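Speaker notes: Keeping a small-town water system honest about its leaks
Spring meeting of the Drutlow Valley utilities group, second slot of the morning

Slide 1. Title
Say good morning. Mention that the handout is on the back table and has the same order as the slides. Questions at the end, except if a term isn't clear, then stop me.

Slide 2. Where we work
Drutlow has 2,000 service connections. One treatment plant, two tanks, one pressure zone on the hill and one on the flat. Most of the pipe on the flat is cast iron. The hill was built later and is mostly plastic.
The town of Medura buys water from us through a single meter at the county line. That meter matters later in the talk, so point at it on the map now.

Slide 3. The problem
We were pumping more than we were billing. Every system does. Ours had been getting worse each year and the yearly report hid it, because we lumped hydrant flushing, fire use and leaks into one line called "other."
First thing we did was split that line. Pause here and ask who in the room still reports it as one number. Don't comment on the hands.

Slide 4. Night flow
Explain slowly, some people will be new to it. Between 2 and 4 a.m. almost all customers are asleep. Whatever is still flowing into a zone at that time is either a night user or a leak. We have one bakery and one laundry on the flat. We read their meters by hand for a week and took their use out of the total.
The hill zone came out fine. The flat did not.
Show the chart. The line should drop at midnight and stay down. On the flat it drops halfway and sits there.

Slide 5. Splitting the flat
We closed valves to cut the flat into smaller pieces, one piece per night. Things to say about this:
Exercise the valves the month before. We found three that would not close and one that was buried under a driveway.
Tell the fire department every time, in writing, with a map.
Tell the customers too. We got complaints about brown water on the first night and almost none after we started putting cards on doors.
Write down how many turns each valve took. The old cards were wrong on many of them.

Slide 6. Listening
Once a piece looked bad, we walked it with a ground microphone. Best time was after the bars closed and before the delivery trucks. Wind is worse than traffic.
Cast iron carries sound well. Plastic does not, and on the hill you have to get very close. If somebody asks about correlators, we rented one for ten days and it paid for the rental, but it needs a correct pipe length to give a correct answer. Our maps were off on Ivside Road, and the first hole we dug there was dry.

Slide 7. What we found
Nine leaks on the flat. Eight were on service lines and one was on the main by the creek, where the water went straight into the gravel and never came up.
The creek leak was the largest. Tell them we had walked past it for years.

Slide 8. Repairs
Clamps on five, new service lines on the rest. Keep this short, the contractors are speaking after lunch.

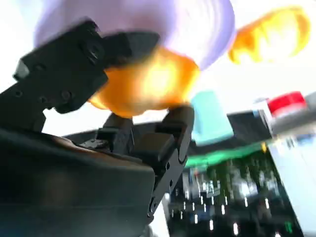
Slide 9. The Medura meter
Go back to the map. After the repairs the numbers still didn't close. We pulled the meter at the county line and had it tested. It was reading low at small flows, so Medura had been getting some water free at night. We replaced it and agreed not to back-bill. Both councils signed a letter that says who pays for testing from now on. Copy is in the handout.

Slide 10. What it takes to keep going
Night flow gets checked every Monday-type meeting, meaning whenever the crew has its weekly sit-down. One person reads it out.
The Tseng spreadsheet is free to copy. Change the zone names on the first tab and leave the second tab alone, the formulas are there.
Budget a line for valves every year, even a small one.

If there is time: the story of the driveway valve. If not, go to questions.
Leave the contact slide up.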